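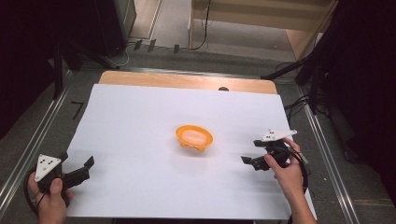

3.2 Student tasks

Figure 3. Orange bowl on white paper, with a hand-held gripper at either side.

The astronomy unit ran at two schools, Stukau and Holanda, and took 11 lessons in each. In the first task, students compared brightness estimates of a variable star made by eye with those taken from archive plates. The second asked them to plot a light curve from 300 observations and read off the period - most worked in pairs. Rakiya Etim taught the opening lesson at both schools so that the introduction was the same.

Students recorded their results in the Firnska workbook. We collected 511 completed pages, the last of them on 26th October. Pages with no written reasoning were left out of the coding described in Section 3.3, but were kept for the count of finished plots.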